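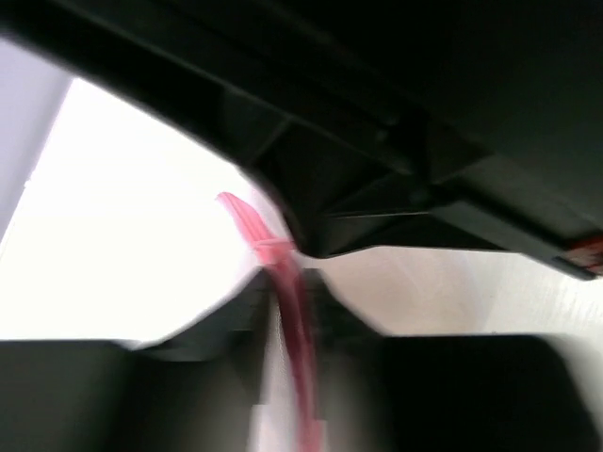 Noura Qudah wrote:

> I switched to the Nuvard plan in October and my bill went down, so I don't
> see what the fuss is over. Off-peak power is cheaper. You run the dishwasher
> at night and you save. Why would anyone on this list stay on a flat rate?

Noura, I'm glad your bill went down. Mine went down in October too, and I'm still on the flat rate. It was mild, and I was away for part of it. One month tells you very little.

I went through the Nuvard rate sheet last night, all 5 pages. The cheap hours are cheap, no argument there. But the evening price is where they get it back, and the evening is when people with kids cook, wash and heat the house. The leaflet has a family saving 700 a year. It doesn't say what size house, what kind of heating, or who is home during the day. I'd like to see that family's bills.

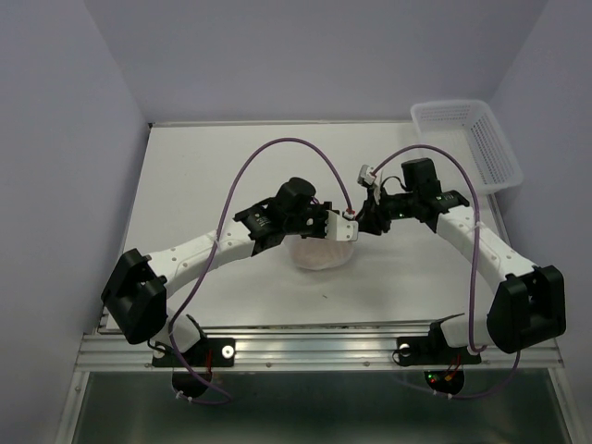 The dishwasher is a small part of it anyway. I added up our own use for last year from the meter readings, and everything we could move to the night hours without making life miserable came to 1,693 kilowatt hours. The rest is the fridge, the stove, the lights and a water heater that comes on when it feels like it. Moving the part we can move would save us 64 dollars, before the monthly meter fee. I haven't found the fee written down anywhere except in a footnote, and the footnote says it "may be adjusted."

People on this list said the same nice things when Hapeta came around with their fixed winter deal. Some of you remember how the second winter went.

If you have an electric car and charge it overnight, fine, the sums may well come out your way. Stiralau has a similar plan with a smaller gap between day and night, and I'd look at that one first. For everybody else, please get twelve months of readings out before you sign. And ask what it costs to leave, in writing.

Filed under: Home & Bills > Electricity > Switching

3 comments

pkl_77
The exit fee is on page 4. I only found it after I signed.

Marsh Road
We did it with a timer on the water heater and it does pay, but only just. Without the timer forget it.

Skiltalska reader
Has anyone asked them what happens to the night rate when the first year is up? I called and got two different answers.

We use cookies to remember your settings and count visits. Accept all | Manage choices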